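How I Fold Thick Black Sweatshirts (and Get the Lint Off First)

I own an embarrassing amount of black clothing. Sweatshirts, big knit pullovers, a hooded thing I bought at a gas station in Grulville during a cold snap and have worn to death ever since. For years the whole lot lived in a heap on a chair, and every morning I'd pull one out, find it covered in fuzz and creased across the chest, and wear it anyway. Then I moved into a place with exactly one dresser and two deep drawers, and I had to learn how to fold!

So this is the way I do it now. It takes me less than a song per sweatshirt, and it works on nearly anything thick and soft.

What you need

A flat surface, a lint brush or roller, and good light. That last one matters more than I expected. Black fabric hides everything, including its own seams, and I used to fold on my bed (dark gray blanket, bad idea) and constantly get a sleeve tucked in wrong. I do it on a white tabletop now. You can see the outline of the garment right away, and any lint that falls off shows up so you can wipe it away before the next one.

Wipe the table first. I skipped this once after making toast and you can guess how that went.

Step 1: Shake it out

Take it by the shoulders and give it two or three good snaps. If it's been sitting in the laundry basket overnight, do a few more. Check the sleeves while you're at it, because one of mine is always inside out. Check the pockets too. I have washed a Viltholm library card twice.

Step 2: Lay it face down

Front side against the table, neck pointing away from you. Smooth it from the middle out toward the sides with flat hands. Don't pull on the hem, especially with knits, or you'll end up with a wavy bottom edge that never quite goes back. Just pat and slide.

If it has a hood, lay the hood flat and fold it down over the back so the top edge lines up with the shoulders. Drawstrings go inside the hood.

Step 3: Brush the back

Short strokes, all in one direction, top to bottom. I do the back now and the front at the end. For cat hair I dampen my hand a little and drag it down the fabric, which gets up more than the roller does (and saves on those sticky sheets, which I was going through at a ridiculous rate).

Step 4: Sides and sleeves

Fold the right side in toward the middle, so the edge lands a little past the neckline. The sleeve will be sticking out across the back. Fold it straight down so it runs along the side you just made, with the cuff pointing at the hem. If the cuff hangs off the bottom, turn it back up.

Same thing on the left. You should have a long rectangle now, about as wide as your drawer section or shelf. If it's too wide, bring the sides in farther. Thick sweatshirts get lumpy where the sleeves overlap, so I try to keep the two sleeves side by side instead of stacking them.

Step 5: Thirds

Bring the hem up a third of the way, press down with your forearm to get the air out, then fold again up to the neck. Flip it over and brush the front.

For a drawer, I stand them up on the folded edge like files. For a shelf, I stack them flat, and I stop at four or the pile starts leaning.

When it won't cooperate

Sometimes you get halfway through and it all goes wrong. The sleeve pops out, the hood slides, and the whole thing slumps back into a lump.
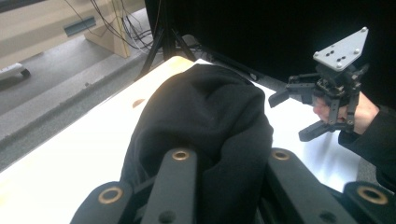 When I get to that point I stop trying to rescue it. Find the neck tag, then find the two shoulder seams by feel, pick it up from there, and go back to the shaking step. Fixing a bad fold one corner at a time takes me far longer than starting over. On really dark fabric the seams are easier to find with your fingers than your eyes, so run your thumb along until you hit the ridge.

A couple of other things I've picked up:

Heavy knits hate hangers. Mine grew little shoulder bumps within a month. Fold them, always.

If you're packing, do the thirds looser and put the sweatshirt at the bottom of the bag. I take two on any trip, and the second one doubles as a pillow.

Don't fold anything that's even slightly damp at the cuffs. Thick cuffs dry last. I leave mine over a chair for another 30 minutes to be safe, and then yes, I do have to be strict with myself about the chair.

Next month I'm tackling fitted sheets, so wish me luck.

Filed under: Laundry & Closets, Small Spaces, Folding

3 comments

drawerfull
The damp hand trick! I have two shedding dogs and only black fleece, apparently. Tried it this morning and got a whole extra dog off my hoodie.

mossy_porch
Does this work for the oversized kind? Mine comes out too tall to stand up in the drawer.

knitwit269
@mossy_porch try quarters instead of thirds. Fold it in half, then half again. Bulkier but it fits in mine.

You might also like
How I Wash Black Jeans Without Fading Them
One Dresser, Two People: Our Ganalis Apartment Closet
Do You Need a Fabric Shaver?
What I Keep in My Laundry Corner
Getting Candle Wax Out of a Tablecloth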